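Handout 6: Looking after the hand-held grippers (the two-handed set)

Hello again, everyone. Handout 5 was all about recording a decent demonstration, and I promised that this one would be about keeping the tools alive long enough to record the next one. It's the least glamorous handout of the course and the one I get the most emails about, so I've rewritten it from last year's with the bits people kept asking for. Bring it to the bench session, and bring a pencil too, because you'll be writing on it.

By "the set" I mean one left gripper and one right gripper, numbered as a pair. We call it a Hendberg set after the bench it was first put together on. Please don't mix lefts and rights from different pairs! They look the same and they do close the same way, but each pair has its own spacing written in the logbook, and once you swap one half you'll be chasing a wrong number for an afternoon. I know this from experience (mine, two years running).

Before you pick anything up

Read the last page of the logbook for your pair. If the person before you wrote "left sticky" then you already know where to start. If they wrote nothing at all, assume they forgot and do the full check.

Lay both grippers on something pale. A tablecloth is fine, an old pillowcase is fine. The pins and screws are small and they roll, and you want to see them when they do. I once spent most of a lab session on my knees with a flashlight, and the pin was in my shoe.

The pins

The linkage arms turn on metal pins, and those pins are where nearly all the trouble starts. Open and close each gripper slowly, ten times, with nothing between the fingers. You're feeling for a catch. A healthy one has the same light drag all the way through. If it hitches near the end of its travel, look at the pins lowest on the arms first, the big ones, since they take most of the load.

Wipe each pin with a dry cloth. Then put one drop of light oil on the joint, work it in, and wipe again. One drop! Every year somebody floods the thing, the oil creeps up to the finger pads, and then the pads won't hold so much as a pencil. If you do get oil on a pad, take the pad off and wash it with dish soap and warm water. Don't use solvent on it. It'll look lovely for a day and then go shiny and hard.

Check the little screw in the middle of the body while you're there. It should be snug. If you can turn it with a fingernail it's too loose, and if you need to lean on the driver it was too tight to begin with – back it off and start over.

The pads

Pads are consumables. I replace a full set after 300 recordings, or sooner if they've gone smooth. The last set I threw out had done 374, and you could tell: anything round slid down between the fingers as though it had somewhere to be. Write the running total in the logbook each time so the next person isn't guessing.

To fit a new pad, warm it in your hand for a minute, slide it on from the tip, and press along the whole length with your thumb. Then close the gripper on a sheet of paper and tug. The paper should tear before it slips. If it slips at one end only, the pad is on crooked, so take it off and try again. Crooked pads twist whatever you're holding, and a twisted cup in the recording gets learned as a twisted cup.

Setting the closing width

You need the gauge block for this, the 63 mm one in the Illano tin. Close the gripper on the block until both pads touch, then read the width on the screen. It should say 63. If it's out by one either way, leave it alone. Two or more and you redo the zero: fully closed, hold still for a slow count of five, press set, open all the way, close on the block again. Do the left one completely and then the right one completely. Going back and forth between them is how you end up zeroing the same one twice.

Trying it out on real things

The gauge block is a well-behaved object and homes are full of badly behaved ones, so don't stop there. I do the last check wherever I happen to be working, with light, round, squashable things, and cups are the best of the lot. Paper cups tell you if you're squeezing too hard and stiffer ones tell you if you're not squeezing enough.
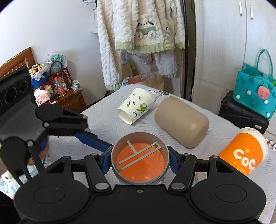

Start with the cup standing up. Come in level, with one pad on each side, close until it's held, and stop there. Lift it a hand's width, count to three, put it down. Then try it lying on its side, which is harder, since you have to bring the fingers in at a slant and the cup would love to roll off. After that, do the two-handed part: hold with one gripper and bring the other in to the rim. If the fingers of the two grippers knock together you're coming in too steep. Lower your elbow, not your wrist.

Five clean lifts with each hand and you're done. Any drops, go back to the pads section. Any jerks on the way up, go back to the pins.

Putting it away

Leave the fingers slightly open so the pads don't take a dent. Cables go in loose loops, please, never wound around the body (I will find out who you are). Fill in the log: pair number, running total, what you changed, and anything that felt off even if you can't say why. "Felt off" has saved me more than once.

For the bench session

Work in twos. Take a pair from the Skerkden shelf, do the full check, and have your partner redo the closing width without looking at your numbers. If you disagree by two or more, call me over before you change anything – I want to see it.

Updated August 1, 2020

Comments (4)

Baldursdóttir
Is the dish soap thing ok for the older pads as well? Ours on pair 4 are a bit tacky already.

Villads Egilsson
Tacky old pads just need replacing I think, we washed ours in December and they were no better. Also the gauge block wasn't in the tin last time, it was in the drawer under the printer.

anon_bench3
what do we do if the total in the logbook is obviously wrong?? ours goes 208, 209, 209, 209

Course author
Ha, okay. Cross out the repeats, look up how many recordings were saved for that pair, and write the right total underneath with your initials. And yes, Villads is right about tacky pads, new ones are in the top tray. The block is going back in the tin today.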